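Ist Ökostrom wirklich grün?

»100 % grün« steht auf der Werbung von Prismont. Klingt toll! Aber kommt aus deiner Steckdose dann nur Windstrom? Nein. Im Netz mischt sich der Strom aus allen Kraftwerken.
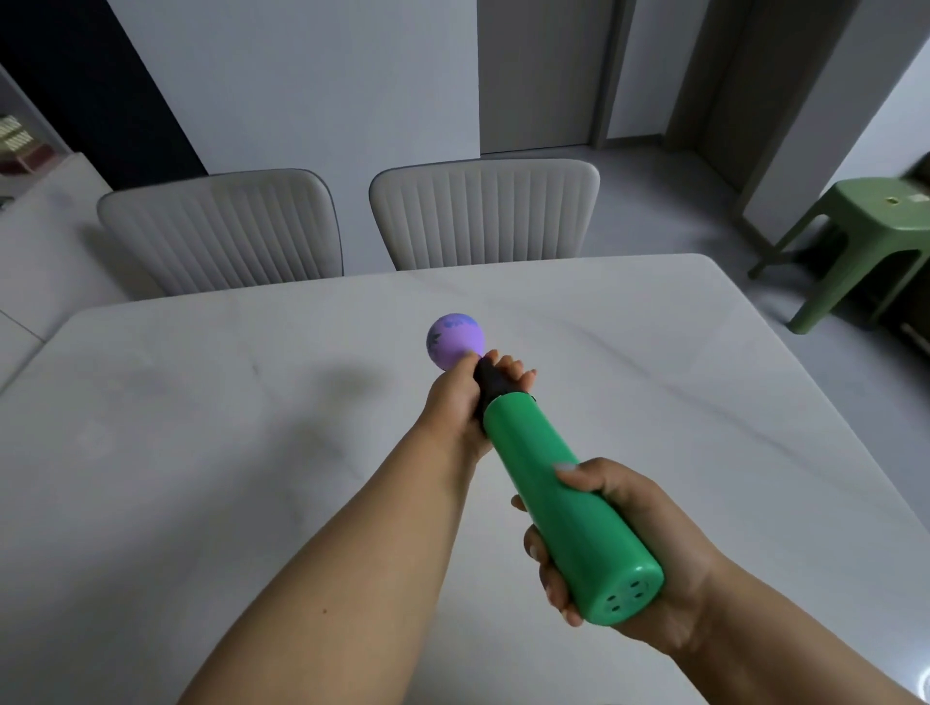
Dein Anbieter kauft nur so viel grünen Strom ein, wie du verbrauchst. Manchmal kauft er auch bloß Nachweise dazu — eine Art Zettel.
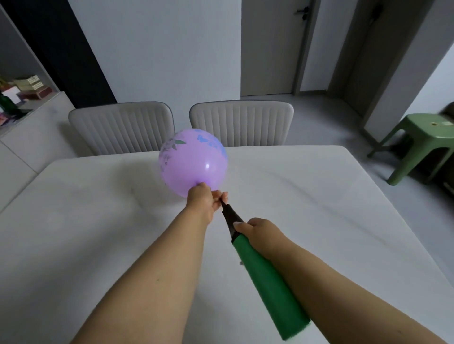
Wird dadurch ein neues Windrad gebaut? Merja Turunen hat bei 13 Anbietern nachgefragt. Klar geantwortet haben fünf.
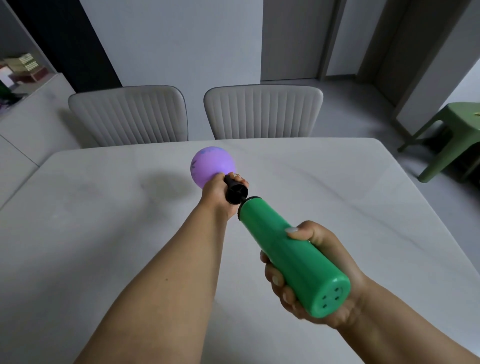
Frag also ruhig nach: Woher kommt der Strom? Wie alt ist das Kraftwerk? Ein grünes Blatt auf der Rechnung kann jeder drucken.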